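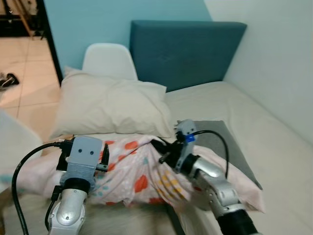

Los dos brazos con la funda de lunares. La pinza de la izquierda parece mirar; la de la derecha ya tiene un pliegue cogido.

2023-08-11
Tiempo de lectura: 7 minutos

Tengo una carrera de ingeniería, un máster que todavía estoy pagando y un horario de trabajo que consiste, desde mayo, en meter una almohada en su funda. A mi madre le he dicho que trabajo en manipulación de objetos deformables. Se quedó preocupada, pero lo lleva con dignidad.

Prometí en la entrada anterior que contaría cómo iba la comparativa de dedos y he tardado lo mío. Va con retraso y sin gráficos. Los gráficos los tiene Teresa Amaral, que los hace mucho mejor que yo y los guarda en una carpeta a la que, casualmente, nunca me llega la invitación.

El encargo era sencillo de escribir: elegir los dedos y el controlador con los que dos brazos van a vestir una cama. Sobre la mesa (sobre el colchón, quiero decir) había dos juegos de dedos, los Caron y los Floneo, y dos maneras de mover los brazos, el controlador de Linavbridge y el nuestro, que se llama Skillby porque el nombre lo puso alguien que ya no trabaja aquí. Tres semanas, dijimos. Me gusta releer aquel correo cuando necesito reírme.

Empiezo por los dedos, que es lo que me preguntáis.

Los Caron son rígidos, estrechos en la punta, con una goma finísima pegada por dentro. Cuando aciertan, aciertan de maravilla: entran en el pliegue, cierran y la tela no se mueve de ahí hasta que tú lo decides. El problema es lo que hacen cuando no aciertan. Si bajas dos milímetros de más, enganchan a la vez la funda y la sábana bajera, y entonces el brazo levanta media cama con una convicción que ya quisiera yo para mis reuniones. El controlador no se queja, porque la fuerza está dentro de los límites. Tú miras cómo sube la bajera y piensas en todas las decisiones que te han traído hasta este cuarto.

Los Floneo son blandos. La punta se dobla al tocar el colchón y se va arrastrando hasta que recoge algo de tela, con aire de no tener prisa. Perdonan muchísimo. Puedes equivocarte en la altura, en el ángulo y hasta en el sentido de la vida, y algo cogen. Lo malo viene después, al tirar: la funda se les va escurriendo poco a poco, sobre todo si es de algodón planchado, y llega un momento en que el brazo completa toda su trayectoria, muy elegante, con la pinza vacía. Lo hace además con la misma cara que si la llevara llena.

Hicimos 236 intentos. No os voy a dar el desglose, primero porque está en la carpeta de Teresa y segundo porque el desglose que yo llevaba en mi libreta tiene una columna titulada «casi» que no supera ninguna revisión seria. Lo que sí puedo contar es la impresión que me queda, que para eso es mi blog: para coger, Floneo; para tirar, Caron. Es una conclusión incomodísima, porque vestir una almohada consiste justamente en coger y luego tirar, con la misma mano y sin pasar por el taller.

Gonçalo Godinho propuso entonces poner un juego distinto en cada brazo. Lo propuso un poco para que me callara, creo. Lo probamos y durante una tarde entera fuimos felices. El brazo de los Floneo buscaba el borde, levantaba un poco, y el de los Caron llegaba a rematar. Al día siguiente caímos en que la boca de la funda a veces queda al otro lado, y que entonces los papeles hay que cambiarlos, y que los dedos no se cambian solos. Gonçalo dice que una persona diestra tiene el mismo problema. Le contesté que una persona diestra da la vuelta a la cama. Seguimos en ese punto.

Sobre la funda. Es rosa con lunares de colores y la elegí yo, lo confieso antes de que lo haga otro. Los lunares ayudan más de lo que parece: con una tela lisa, la cámara ve una mancha y se inventa los pliegues; con lunares, cuando uno sale deformado o cortado por la mitad, tienes una pista de que ahí la tela se dobla. También ayuda a los humanos. Repasar grabaciones de una funda blanca sobre una sábana blanca es un oficio que no le deseo a nadie. Teresa opina que estamos haciendo trampa y que la gente normal duerme en blanco. Tiene razón y la he apuntado en la lista de cosas en las que Teresa tiene razón, que va por su segunda página.

La cámara merece un párrafo de rencor. La primera configuración la llevaba en la cabecera de todo, mirando desde arriba, con un plano precioso de la cama completa. Se veía todo menos lo importante, porque en cuanto los brazos se acercan a la tela la tapan con su propio cuerpo. Bajarla mejoró las puntas y empeoró el fondo. Añadir otra en la muñeca mejoró mucho el agarre y trajo un cable más, y los cables son la verdadera fauna de este proyecto. Hacen arcos. Si los dejas cortos, tiran de la pinza al girar; si los dejas largos, se posan en la cama en el momento exacto en que necesitas ese trozo de cama. He probado bridas, velcro y una espiral de plástico carísima. El mejor resultado hasta hoy me lo ha dado dejarlos generosos y apartarme.

Vamos con los controladores.

El de Linavbridge es un producto acabado, con manual, con soporte y con una pantalla de inicio que te da los buenos días. Mueve los brazos con una suavidad que da gusto. Cada orden le llega al brazo a los 40 milisegundos, medidos con nuestro montaje, y eso para coger cajas será estupendo, pero con tela se nota: cuando la funda empieza a resbalar, para cuando la pinza se entera ya está resbalada. Además tiene una función de seguridad que detiene los dos brazos si uno encuentra una resistencia inesperada. Una almohada entrando en su funda es, de principio a fin, una resistencia inesperada.

Skillby baja a 12 milisegundos. Ahí se acaban las ventajas que puedo defender en público. No tiene manual, tiene a Gonçalo. La pantalla de inicio es una línea de texto que pone «listo?» con interrogación, y la interrogación es sincera. Si arrancas el brazo derecho antes que el izquierdo, los intercambia, y te das cuenta cuando le pides a uno que suba y el otro se te acerca. Pero cuando va, va. Con los Caron y Skillby vi al brazo notar que perdía el pliegue, cerrar un poco más y seguir tirando, y solté un ruido del que no me siento orgulloso.

Lo de cerrar un poco más también tiene su límite. Con los dedos rígidos pusimos el tope de fuerza al 90 por ciento para ver qué pasaba, y lo que pasó es que la funda tiene ahora una marca en una esquina con la forma exacta de la punta. Hemos vuelto a un valor que no avergüence a la lavadora. Con los blandos, en cambio, apretar más no sirve de gran cosa: se aplastan, te miran y la tela se va por los lados.

Me escribió un lector tras la última entrada para preguntar por qué no usamos ventosas. Las usamos. Duraron una mañana. El algodón respira, para eso lo compra la gente, y la bomba sonaba como alguien terminándose un granizado. Otro preguntaba por qué no coser una anilla en la funda. Es una idea buenísima y me la prohibieron antes de que acabara la frase.

De momento, entonces, el plan es este: Skillby en los dos brazos, con un arranque que no dependa del orden en que uno enchufe las cosas (Gonçalo lo tiene «casi», y yo sé bien lo que vale esa palabra), y unos dedos propios a medio camino, con la base rígida de los Caron y una punta que ceda al tocar el colchón. El primer molde salió con burbujas. El segundo salió bien y lo monté al revés. El tercero está curando encima de un radiador apagado, por si el radiador le transmite ánimo.

Queda pendiente la sábana bajera ajustable, la de las gomas en las esquinas. La he sacado del armario, la he mirado y la he vuelto a guardar. Hay personas adultas, con manos, que la doblan hecha una bola y cierran la puerta deprisa; no veo por qué un brazo con dos dedos debería tener mejor carácter.

Si alguien ha trabajado con puntas de silicona sobre algodón y sabe qué dureza aguanta sin quedarse pegajosa a la semana, los comentarios están abiertos. Los de la anilla ya los he leído.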